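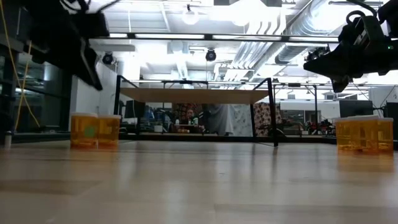
Two-arm table with the orange containers, Werkham shop floor.

Call for participants: student project on two-arm shelf stocking

The Werkham robotics club is looking for students to join its shelf stocking project for the coming term. There are 10 places. You do not need to have worked with robot arms before, but you do need to be able to come regularly and stay for the whole session.

What the project is

The task is to get a pair of arms to pick up small containers from a tabletop and put them on a shelf, in an order given at the start of each run. Part of the work is driving the arms by hand to record good runs. The rest is going through those runs, throwing out the bad ones, training on what is left and then testing the result on the table.

Last term's group recorded 1303 runs and kept 518 of them. Most of the rejected ones had a container tipped over or a grip that slipped during the lift. We would like this group to have a better ratio, and we have changed the way we train new operators for that reason.

At the end of the term the group enters the Cantero student challenge. The challenge uses the same kind of task with a container layout that teams see only on the day. Teams get two attempts and the better one counts. Our last entry placed in the middle of the table. It lost most of its points on the second arm, which waited too long for the first one to clear the shelf.

What you would be doing

Everyone starts as an operator. You will spend the first three weeks learning to drive the arms, first one at a time and then together. After that we split into two groups, and you can ask for the one you want:

Recording group: runs the table, resets the containers between runs, keeps the run log and marks each run as keep or discard.
Training group: cleans the recorded data, starts the training jobs, sets up the tests and reports the results back to the recording group.

People can switch groups halfway through the term. Both groups take a turn at cleanup.

Time

We meet on Sunday from 1 p.m. to 5 p.m. in the Brimach building, room 524. Expect around two more hours a week at home for reading logs or writing code, a little more in the weeks before the challenge. If you know already that you will miss more than two sessions, please wait for the next call.

Who can apply

You must be enrolled at a high school or college and be at least 16. Applicants under 18 need a signed form from a parent or guardian, which we send out with the acceptance letter. For the training group you should be able to read and change a short Python program. For the recording group there is no coding requirement. Patience with repeated work matters a lot more there, and so does neat handwriting, because the run log is still on paper.

There is no fee and no pay. The club covers the challenge entry and the bus to the event. Lunch on the challenge day is on you.

Shop rules

Closed shoes, long hair tied back, no loose sleeves or lanyards. One person at the table holds the stop button at all times and does nothing else. Hands stay off the tabletop while the arms are powered - this includes picking up a container that has fallen. Anyone who breaks this rule is sent home for the day. A 30-minute safety talk is held at the first session, and you cannot drive the arms until you have attended it.

Other people use the shop during our hours, so keep the noise down and leave the walkways clear.

How to apply

Fill out the short form at the Stidivska front desk or ask for it by email. We want to know your school and year, which group you would prefer, and one thing you have built, fixed or taken apart. A few sentences are enough. Please do not send a resume or a video.

Applications close at the end of February. We answer everyone within two weeks, and people we cannot take this time can ask to be put on the waiting list. Places do open up after the first few sessions, and last term three members joined that way.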